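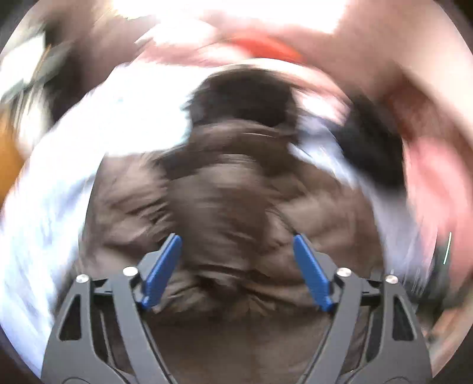 Brown fabric, August.

Restringing and retuning a seven-string for the Brivberg set

2025-08-18

The band has moved two songs down to drop G for the fall shows, which meant my seven-string had to be set up again from scratch. I wrote down what I did in February and then lost the page, so this time it goes on the blog.

The guitar is a 27-inch scale bolt-on with a fixed bridge. It had been in drop A with a 10-62 set. At drop G the 62 was flubby past the second fret and went sharp on every hard pick attack. Behrouz Bagheri, who plays the other guitar, had already gone to a 70 on the bottom and left the rest of his set alone. I tried his gauge first and kept it.

The 70 did not fit the nut slot. I widened the slot with a file a little at a time, keeping the angle toward the tuner, and checked with the string itself after every few strokes. The string should drop in under its own weight and slide without a click. If it clicks while tuning, the slot is still pinching. I also had to trim the string past the taper so the full-thickness part would not go around the tuner post. Two wraps, no more.

Order of work after that:

Tune to pitch and leave it overnight.
Set neck relief with the low string fretted at the first and last frets.
Set action at the twelfth fret.
Set intonation last.

Relief came out slightly too high with the heavier string, and a small turn of the truss rod fixed it. Intonation was the slow part. The saddle for the seventh string ran out of travel before the fretted note matched the harmonic. I took the spring out from behind the saddle, which gave enough room to finish. The screw rattled a bit afterward, so there is now a short piece of heat-shrink on it.

Pickup height needed to change too. The bass side of the bridge pickup was close enough that the new string sounded compressed and slightly out of tune with itself. Lowering that side cleaned it up. The amp settings are the same as before except for less low end going into the gate.

We ran the set on Saturday in the room at Flunville. Shahla Hosseinzadeh sings over the two dropped songs and said the lower key is easier on the verses and harder on the screamed parts, where she now has less guitar to push against in the midrange. We moved Behrouz up an octave for the second chorus of "Morrison" and she was happier with that. The kick drum and my low string still fight in the breakdown. I have a high-pass filter on my side at 70 Hz and will try moving it before we touch the drums.

Still open: the tuning change between songs. Retuning one string on stage is quick, but the other six drift when the bottom one moves. For Dinport we will put both dropped songs at the end of the set and tune once. Doors are at 8 and we are on second.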